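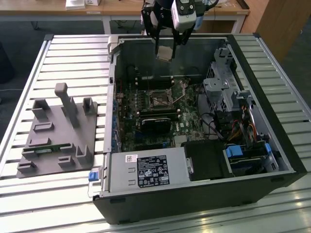 Skalta Schrauberplatz - Werkbank mit Lamellenplatte aus Metall

Artikelgruppe: Werkstatt / PC-Reparatur
Lieferbar ab April

Es gibt Menschen, die ihren Rechner auf dem Esstisch zerlegen. Man erkennt sie am Esstisch. Für alle anderen bauen wir den Schrauberplatz, eine Werkbank, auf der ein Tower flach auf der Seite liegen darf, und zwar so lange, wie der Besitzer braucht, um das Handbuch doch noch zu lesen.

Die Arbeitsfläche besteht aus silberfarbenen Metalllamellen. Ein ausgewachsenes Bürogehäuse mit abgenommener Seitenwand findet darauf seinen Platz, und man kommt von oben an alles heran: Speicherbänke, Steckplätze, Kühlkörper und natürlich den Prozessorsockel, vor dem auch gestandene Bastler kurz die Luft anhalten. Auf unserem Foto liegt ein Rechner mit DELL-Schriftzug auf der Platine, der Sockel ist offen, der Haltehebel steht hoch. Der Rechner gehört nicht zum Lieferumfang. Wir erwähnen das, weil die Frage kommt.

Warum Lamellen?

Eine glatte Platte ist leichter zu wischen, das geben wir zu. Dafür lassen sich an den Lamellen Halter, Lampenarme und die Ablageschalen der Serie Hindari festklemmen, ohne dass jemand bohren muss. Und was kleiner ist als eine Gehäuseschraube, rollt bis zur nächsten Fuge und bleibt dort meistens liegen. Meistens. Für den Rest empfehlen wir einen Magneten und Geduld.

Die Kanten sind entgratet. Wer mit dem Unterarm quer über die Bank fährt, um an die hintere Speicherbank zu gelangen, behält den Ärmel.

Technische Daten

Breite: 1150 mm
Tiefe: 583 mm
Tragkraft bei gleichmäßiger Verteilung: 200 kg
Höhe: verstellbar in Schritten von 30 mm
Oberfläche: Metall, silberfarben
Gestell: Stahl, pulverbeschichtet

Zur Tiefe von 583 mm werden wir gelegentlich angeschrieben. Sie stammt aus dem Vorgängermodell, dessen Gestell durch die Tür unserer alten Halle in Skandinby passen musste. Die Halle haben wir nicht mehr, das Maß schon. Es hat sich bewährt, und die Schablonen waren bezahlt.

Lieferumfang

Arbeitsplatte, Gestell, vier Stellfüße, Schraubensatz, Innensechskantschlüssel, Erdungspunkt mit Druckknopf. Die Anleitung liegt auf Papier bei und kommt ohne Smartphone aus.

Zubehör aus der Serie Hindari

Ablageschale, klemmbar, für Schrauben und alles, was am Ende übrig bleibt
Antistatikmatte, auf Plattenmaß geschnitten
Lampenarm mit zwei Gelenken
Kabelbügel zum Einhängen an der Rückseite

Die Matte ist kein Luxus. Metall leitet, und ein geöffneter Rechner hat auf einer blanken Metallfläche unter Spannung nichts verloren. Also: Netzstecker ziehen, Matte auflegen, Handgelenkband an den Erdungspunkt - erst dann den Sockel öffnen. Nackte Platinen ohne Gehäuse bitte nie direkt auf die Lamellen legen, auch nicht "nur kurz".

Ein Wort zum Prozessortausch

Eine Werkbank macht niemanden vorsichtig, sie macht nur Platz. Den Prozessor am Rand fassen, die Markierung an der Ecke mit der am Sockel vergleichen, gerade absetzen und nicht drücken. Erst wenn er von selbst sitzt, kommt der Hebel herunter. Den kann man beim Einpassen übrigens getrost stehen lassen; auf der Bank ist nach oben hin genug Luft.

Pflege

Trocken abbürsten, bei Bedarf feucht nachwischen. Alte Wärmeleitpaste geht mit Isopropanol ab, frische leider auch. Die Lamellen sind einzeln verschraubt und lassen sich herausnehmen, falls doch einmal etwas dazwischen verschwunden ist, das man wiederhaben möchte.

Versand

Die Bank kommt in zwei Paketen per Spedition, frei Bordsteinkante. Der Weg von der Bordsteinkante in den Keller ist Sache des Empfängers. Der Aufbau dauert zu zweit etwa 30 Minuten, allein länger und lauter.

Wer eine Ausführung in Sonderbreite braucht, wendet sich an unseren Partner Sotomayor Werkstatteinrichtung. Ersatzlamellen und Stellfüße führen wir einzeln, beides im Bereich Ersatzteile unter Skalta.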